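# 给桌子画格子，能画出什么来

2020年5月17日

我对一切需要先买一卷胶带才能开始的整理方法，都抱有一点怀疑。

今年春天在家待得久，网上教人收拾桌子的文章也跟着多了起来。其中最流行的一种，是在桌面上铺一层牛皮纸，再用彩色胶带贴出格子，每一格放一类东西：剪刀一格，胶水一格，没拆的信一格，待修的小物件一格。Dindora 的线上整理课把这个叫“桌面分区”，课程一共8节，前3节讲的全是怎么量桌子、怎么裁纸、怎么把胶带贴直。我听完了，也照做了。胶带买的是 Koubek 的，深色，窄的那种，贴歪了能揭下来重贴。我揭了不少次。

先说贴完以后的感觉。很好看，这一点我不想否认。一张旧桌子，桌面上有烫痕、有墨水、有一道不知道哪年留下的刀口，铺上纸以后全看不见了。横的竖的线一拉，整张桌子像是忽然有了主意。我站在旁边看了一会儿，还叫家里人过来看。家里人看了，问晚饭在哪儿吃。

问题就出在这儿。一张桌子在普通人家里，很少只干一件事。早上它是饭桌，上午摆电脑，下午孩子在上面写字，晚上有人要在上面缝扣子。格子只认得一种用法，换一件事来做，线就成了背景花纹。头几天我还记得把剪刀放回剪刀那一格，后来剪刀压在线上，再后来剪刀上面盖着报纸，报纸横跨了四格。线还是直的，课上教的手法确实管用。

主张画线的人有一套很完整的说法，我尽量替他们讲清楚。他们说，东西乱，根子在于没有固定的位置；位置没有固定，根子在于看不见边界；把边界画出来，人的手就会自己去对齐。他们喜欢举工厂的例子，说车间地上有黄线，工具墙上描着扳手的轮廓，少了哪一把一眼就看出来。Justanis 的产品手册里也有这么一页，左边是一张乱桌子，右边是同一张桌子贴了线以后的样子，东西少了一半。我翻来覆去看那一页，很想知道少掉的那一半去了哪里。要是先拿走一半东西，不贴线桌子也会清爽。

工厂的例子，我也觉得借得太顺手。工作台上的格子有用，前提是在那张台子上干的活儿变化不大。同样的零件，同样的步骤，从左手边拿，往右手边放，日复一日。线在那里记录的是一套已经定下来的动作，动作先有，线后有。家里的情形正好倒过来：我们没有固定的动作，却指望先画好线，动作会从线里长出来。我试了几个星期，没有等到它长出来。

再说那层牛皮纸。教程里总是把它写得很轻松，说脏了换一张就是。真换过的人会知道，换纸意味着把桌上所有东西挪开，把旧胶带连着纸一起撕掉，铺新纸，重新量，重新贴。我换过一次，花掉一个下午。茶杯底下的水会在纸上留一个圈，纸一受潮就鼓，鼓了以后胶带跟着起翘，袖子一蹭就卷边，卷起来的边又粘灰。旧桌面上的烫痕虽然难看，至少用抹布一擦就过去了。为了让桌子显得整洁而铺上去的一层东西，自己成了需要打理的东西，这笔账在教程里从来没有人算。

还有格子的大小。我按课上说的，量了自己最常用的几样东西，在每样外面留出一指宽，画成大大小小的长方形。量的时候我很认真，可我量的是那一天桌上的东西。过了不久，小本子写完换成了大本子，大本子就放不进小本子的格子。于是要么改线，要么让本子出格。教程的建议是改线，并且把改线说成“复盘”，说这是重新认识自己生活的机会。我认识到的是我手边又该买胶带了。

卖东西的一方当然不会反对大家改线。Tandthorpe 的网店把纸、胶带、浅口盒子和一把直尺打成一套，价钱是52元，单买胶带要19元。我并不觉得这个价钱离谱，店家做生意也没有什么错。我只是注意到，凡是这类整理办法，第一步总是添置，扔东西总排在后面，而多数人走完第一步就拍照去了。我自己也拍了，拍的时候把水杯端到了地上。

说到浅口盒子，倒是整套东西里唯一让我改观的。盒子比格子诚实。盒子有边，东西装满了就是装满了，放不下就得想办法；格子没有边，东西可以一点一点漫过去，漫到隔壁也没有谁拦着。盒子还能整个端走，要吃饭了，把它搬到柜子上，吃完再搬回来。我后来把剪刀、胶水、胶带全扔进一个盒子里，不分类，找的时候用手扒拉两下。扒拉两下所花的工夫，远比每次对着线摆正要少。懂行的人大概会摇头，说这样等于没有整理。我的看法是，能让人在两分钟之内开始吃饭的，就算整理过了。

可是盒子和格子放在一起用，又会生出新的麻烦。按理说盒子应该老老实实待在某一格里，长宽都跟线对上。实际上盒子是工厂按自己的尺寸做的，格子是人按桌子的尺寸画的，两边没有商量过。最后总有一条胶带从盒子底下伸出来，牛皮纸上横平竖直，偏偏蓝盒子自己不在乎。
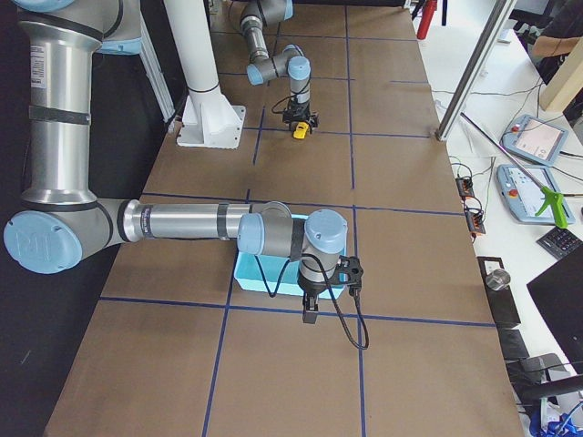 有读者读了我先前写的短文，来信不同意，说我把线想得太严了，线画在那里，用处是让人知道东西原来该在哪儿，压线也好，出格也好，收的时候有个参照就够了，没有必要每样都对得严丝合缝。信里还说，家里有老人，记性不如从前，药和眼镜各有一格，贴了线以后再没有满屋子找过；我嘲笑的那些麻烦，跟每天早上找眼镜相比算不上什么。

这封信我看了好几遍，觉得后半段说得有道理。眼镜和药是少数几样真正值得有固定位置的东西：天天用，形状不变，找不到会着急。给它们画一格，我没有意见，画得醒目一点更好。不过信里说的是两格，而教程卖给大家的是一整张桌子。从两格到满桌，中间隔着很长一段路，推销的人一步就跨过去了。

前半段我仍然不太服气。参照这个说法听上去宽松，用起来却有一种别扭。一条线只要在那里，看见东西压在上面就会觉得哪里不对，哪怕那样东西放在那儿正合手。我有一阵子做事做到一半，会停下来把胶水推回格子里，推完了忘记刚才要粘什么。没有线的时候，胶水歪着就歪着，不碍我的事。我原先以为自己的桌子乱，后来怀疑它只是忙，而线让忙看起来像是犯错。

也有人劝我，说你这样挑剔，是因为没有坚持下来，坚持到七月再看。我对“坚持”两个字同样怀疑。一个整理办法要是非得靠坚持才能见效，说明它每天都在向人收一点力气，而我当初动手，图的就是省力气。挂钩不需要坚持，钥匙往上一挂就完了。垃圾桶放在桌子旁边也不需要坚持。真正好用的安排大多长得不起眼，也很难拍成前后对比的照片。

为了公平，我把桌子的现状交代一下。纸撕掉了三分之二，留着靠墙的那一条，上面还有两个格子，一个放眼镜，是读了那封信以后定的，另一个放充电线，效果一般，线总要往外爬。浅口盒子留着，里面的东西照旧不分类，最底下似乎还有一枚去年的扣子。烫痕和刀口都露出来了，看了几天也就不觉得刺眼。剩下的大半卷 Koubek，我拿去封了几个装冬衣的纸箱，粘得很牢。

Dindora 的课还有后5节，讲抽屉。我看了一下目录，第一讲要准备的材料里又有牛皮纸，这次还要按抽屉的深浅裁成不同的宽度。我打算先把抽屉里过期的说明书扔了，再决定要不要听。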